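Heating and Cooling Basics, Unit 2: Airflow Before Refrigerant

Welcome back, everyone! Before we hook up any gauges, I'd like us to spend a good long while on plain old airflow - most of the weak cooling calls we see in the Russide shop begin there. Check the filter first, then the return grille, then the blower wheel.

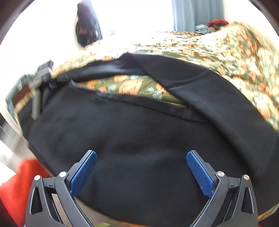 Now, for the Wimeck practice unit, write down the supply and return temperatures and subtract one from the other. Let the system run a while before you take them (I know, waiting is dull!), and keep your notes neat, please, as we'll need them again for the duct lab in September.

Reading: Karpenko handout, page 107.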